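Erst hinschauen, dann greifen
Ein Gespräch mit Trinidad Collado über Durchlaufregale, Unsicherheit und die Geduld beim Auswerten

Als ich am frühen Nachmittag bei der Arbeitsgruppe in Mallgate ankomme, steht der Kaffee schon auf dem Tisch, und Trinidad Collado entschuldigt sich gleich zweimal für die Unordnung auf ihrem Schreibtisch (die ich, ehrlicherweise, kaum bemerkt hätte). Seit drei Jahren leitet sie das Projekt Clenell, das sich mit einer Frage beschäftigt, die zunächst fast zu klein klingt für ein ganzes Forschungsvorhaben: Woher weiß ein Roboter, ob ein Behälter im Regal leer ist?

»Meine Mutter hat mich das auch gefragt«, erzählt sie und lacht. »Sie meinte, man schaut eben hinein. Und ich habe gesagt, ja, Mama, genau darüber schreiben wir gerade einen Aufsatz.«

Mit dem Hineinschauen ist es nämlich so eine Sache. Ein Durchlaufregal, wie es in vielen Montagebetrieben steht, führt die Kästen auf Rollenbahnen hintereinander. Der vordere verdeckt den hinteren, der Blickwinkel ist flach, und Edelstahl spiegelt alles, was in seiner Nähe steht. Frühere Verfahren, auch das erste aus der eigenen Gruppe, entschieden nach einem einzigen Bild: voll oder leer. »Und dann greift der Arm mit großer Überzeugung ins Nichts«, sagt Collado. »Das sieht man sich zwei Wochen lang an, und dann möchte man etwas ändern.«

Geändert haben sie die Art der Antwort. Das Modell, das intern Bedel heißt, darf neben »voll« und »leer« auch »weiß ich noch nicht« sagen. In diesem Fall wählt das System eine zweite Blickrichtung, und zwar diejenige, von der es sich am meisten Aufschluss verspricht. Trainiert wurde mit 1.876 Regalansichten, alle von Hand beschriftet, Kasten für Kasten.

Collado dreht ihren Bildschirm zu mir herum. Bei den beiden leeren Kästen in der vorderen Reihe sei sich Bedel schnell einig mit den Menschen, die beschriftet haben, und auch das rote Granulat links und rechts außen mache kaum Mühe. »Spannend wird es dahinter«, sagt sie und tippt auf den Kasten mit dem durchsichtigen Beutel. »Da liegt etwas Kleines, Rötliches drin. Ist der Kasten damit voll? Leer ist er jedenfalls auch nicht. Über solche Fälle haben wir beim Mittagessen gestritten — und zwar mit einer Leidenschaft, die man dem Thema vielleicht nicht zutraut.«

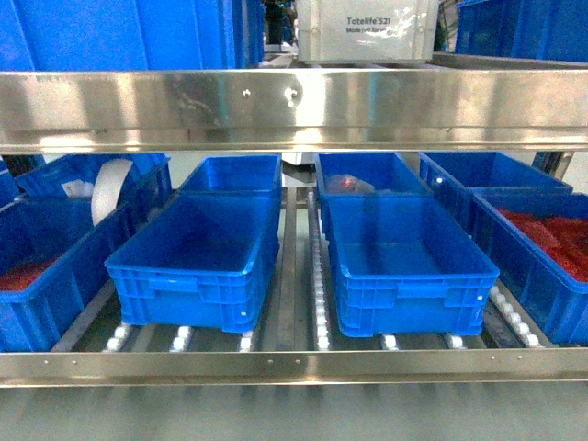

Was die Versuche ergeben haben

Geprüft wurde das Verfahren im März in 660 Durchgängen an Regalen, die das Modell vorher nicht kannte. In 280 davon forderte es einen zweiten Blick an, und in 127 dieser Fälle änderte sich danach die Einschätzung. Collado freut sich über diese letzte Zahl am meisten. Mir wäre sie erst einmal gar nicht aufgefallen, und sie erklärt mir geduldig, warum sie ihr so viel bedeutet: Das Modell zögert häufig dort, wo sich das Zögern auch lohnt.

Ganz zufrieden ist sie trotzdem nicht. Spiegelungen bleiben schwierig. Die Querträger werfen das Blau der Kästen zurück, und Bedel hält so einen Reflex gelegentlich für eine Kastenwand. »Wir hätten die Träger mattieren können, das wurde uns sogar geraten. Aber in einer echten Halle mattiert uns ja auch keiner das Regal.«

Dazu kommt die Zeit. Jeder zusätzliche Blick kostet eine Bewegung, und wer im Takt arbeitet, verzeiht das ungern. Der Doktorand Lozano untersucht deshalb, ob sich Blicke sammeln lassen, sodass eine einzige Fahrt mehrere unsichere Kästen auf einmal klärt. Erste Rechnungen gebe es schon, sagt Collado, zeigen möchte sie mir davon aber noch nichts.

Wir reden dann noch eine ganze Weile über die Beschriftungsregeln, von denen es inzwischen die vierte Fassung gibt. Der Beutel gilt darin als eigener Fall, »teilbefüllt, verpackt«. Vorgeschlagen hat das eine studentische Hilfskraft, nach dem dritten gemeinsamen Mittagessen zum selben Kasten. Die Regeln sollen zusammen mit den Daten veröffentlicht werden, sobald der Aufsatz durch die Begutachtung ist.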